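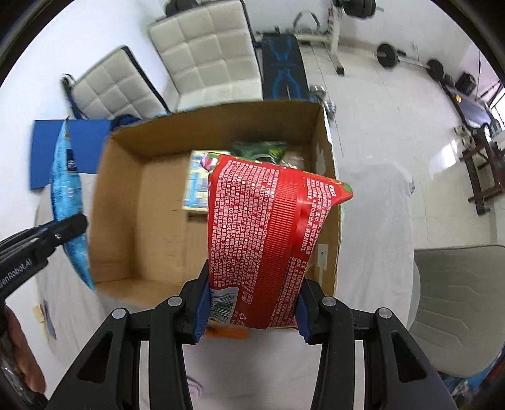 Posting some notes from our student project this term, since a few people in other clubs asked how we're running it. We're a small robotics club and the project is called Virnum. Long thread.

The goal is packing. Groceries and snacks go from a table into a cardboard box, one item at a time, and by September we want an arm to do it without help. Right now the arm doesn't do anything. All the work so far is people with hand-held grippers, recording.

We split into two groups. One group records, the other cleans the recordings and trains on them. We swap every two weeks so that everybody has done both jobs. The first swap was rough and the second one was fine.

Count as of 6/26/26: 1,007 recordings kept. The target for the first round of training was 1,000, so we stopped there and started sorting. The extra seven are from a session that was already going.

What counts as a keeper: the item starts outside the box, gets picked up, goes in, and the gripper lets go. If you drop it and pick it up again, we keep that too, in a separate folder. If you use your fingers to help, it gets deleted. We lost a lot of early recordings to fingers.

Things that are easy to pick up: cartons, as long as they're standing and not too wide. You close on the sides and lift. New members start on cartons.

Things that are hard: foil bags. The air inside moves when you squeeze, so a bag that felt solid a second ago slides out sideways. If you grab only the sealed edge it holds well but swings.

What works for us with bags is to close slowly, stop when the sides start to bulge, and lift straight up. Then turn it upright over the box. Lowering it flat takes up the whole opening and you end up pushing other things around.

A rule we added in the second week — no item gets recorded more than 35 times in the same starting position. People were getting very good at one bag in one corner of the table, and the first model we trained could only do that bag in that corner.

The item list is 70 products long. We keep it in a spreadsheet with the size, the weight, and a column for how squashed it is. Once a bag pops it comes off the list and gets eaten.

The spreadsheet is the most useful thing we have. If you're starting a project like this, set it up on day one. We did ours after the first 200 recordings and had to go back and watch all of them to fill it in.

Software: we sort with Camska, a viewer written by members who have since graduated. It plays the recording next to a graph of how far open the jaws are. Bad takes are easy to spot on the graph. A clean pick is one drop, a flat part, and one rise. If it looks like a saw, somebody was fighting the bag.

Camska has no undo. We have a new rule that you copy the folder before you open it.

Training happens overnight on the department's machine, which we share with two other clubs. There is a sign-up sheet. We have been bumped twice, both times fairly.

First results, from the small set before the sorting was done. Cartons: decent. Wrapped items: hit or miss. Bags: poor. The model reaches for the bag correctly and then closes too far. We think that's from the early recordings, when all of us squeezed too hard.

So the next step is to train again with the early bag recordings taken out and see if it closes more gently. If it gets worse, then we were wrong about the cause and we'll put them back.

After that comes the Matar meet, where clubs bring one task and run it in front of everyone. You get a fixed time and the judges hand you items you haven't seen. Last year we brought a drawer-opening task and the drawer stuck. Packing has more ways to go wrong but also more ways to score part of the points.

Someone asked about two-handed recording. Yes, we do it, one gripper in each hand. The left one mostly steadies the box or holds a flap back. It takes longer to learn and your wrists get tired, so we cap it at short sessions with a break.

Someone else asked if we're sharing the data. The plan is to put it up through Vumo, the group that hosts sets from student clubs, once the labels are checked by a second person. Labels are the slow part. Half the arguments in our meetings are over whether a slip counts as a drop.

We decided a slip is a slip until the item touches the table. That's written down now.

Next update after the retrain. If your club has a good method for foil bags, please reply, we'd like to try it.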